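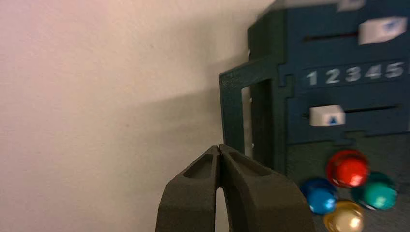
Bench tips: slider and button tasks with a two-finger gripper
Last updated 2024-12-30

These notes come out of the panel work at Murnholm, where we compare ways of teaching an arm small hand jobs from recorded demonstrations. The set stands at 881 demonstrations. Most of the tips apply to any printed fingers and any box with knobs on it.

Close the fingers before a button press. Closed tips act as one blunt point, and the press lands in nearly the same spot each time. With open fingers, one tip takes the load and the wrist twists.

Push a slider from the side, low on the knob. Pinching looks neater on video but costs time, and a pinch that starts off center drags the whole box. In the September runs, the policy trained on pushes reached the target number more often than the one trained on pinches. Both had the same number of demonstrations.

Start each demonstration with the sliders in a different place. Bergþóra Thorlacius keeps a printed list of starting positions, shuffled once per session, and reads the next line out before each take. Before the list, operators drifted back to the same two or three settings, and the policy learned the settings.

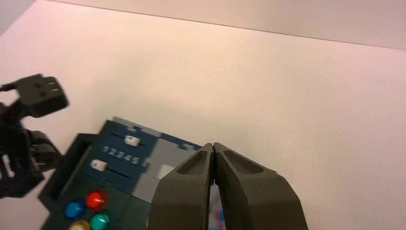 Log the knob position as a whole number from 1 to 5. Half steps were tried and dropped; two people reading the same knob disagreed too often. If a knob rests between numbers, take the lower one and mark the entry.

For the four buttons, record the color pressed and the order. Do not record left or right. The box gets turned between sessions and the words stop meaning anything.

Glossy caps throw highlights that shift with the lamp. Dim or move the light every fifth take so the policy does not tie a press to one bright spot. Tradow, our labeling script, accepts a lamp field for this.

Wipe the fingertips with a dry cloth at every break. Do not use solvent on printed parts.

Replay one demonstration at the start of the day. If the tip misses the button, redo the wrist camera calibration before recording anything new.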